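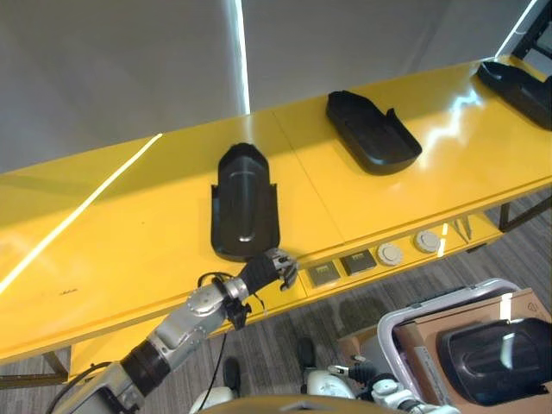

**Figure 1.** Molded parts at the work surface.

## 3.2 Parts and surface

The parts in this study are black plastic moldings with a long, rounded outline, taken from a run of 3659 pieces made at the Plesow plant in October. We chose them for their shape. The parts lie well apart on a glossy yellow top, each at its own angle, and the overhead light leaves bright streaks on the surface between and beside them (Figure 1). Glare of this kind matters for inspection by eye, as a streak on a glossy ridge is easily taken for a scratch.
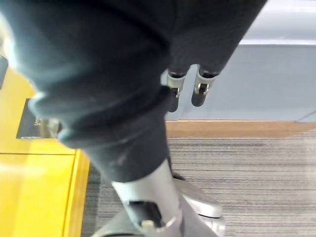 Each part was assigned to one of 52 batches and given a number in the Nasulix parts list. The numbers were kept on paper and entered at the end of the shift. We did not clean the parts before use - the plant ships them as molded, and we wanted the same finish a packer would meet.

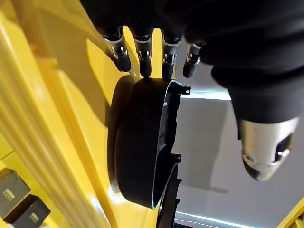

Spacing was left free. An earlier trial at Dakelthorpe used marked positions, and the marks had to be redrawn whenever the surface was wiped down. A part was lined up again only if it overlapped its neighbor or hung over the front edge. 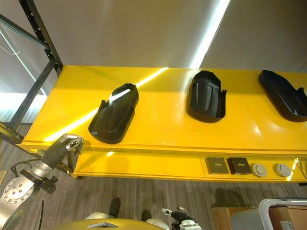
Of the first 200 parts laid out, 97 were placed with the rounded end toward the wall. Orientation was recorded but not corrected. Parts with flash along the rim were kept in the set and noted separately; their handling is covered in Section 3.3, together with the Ķēniņš rule for sorting mixed batches.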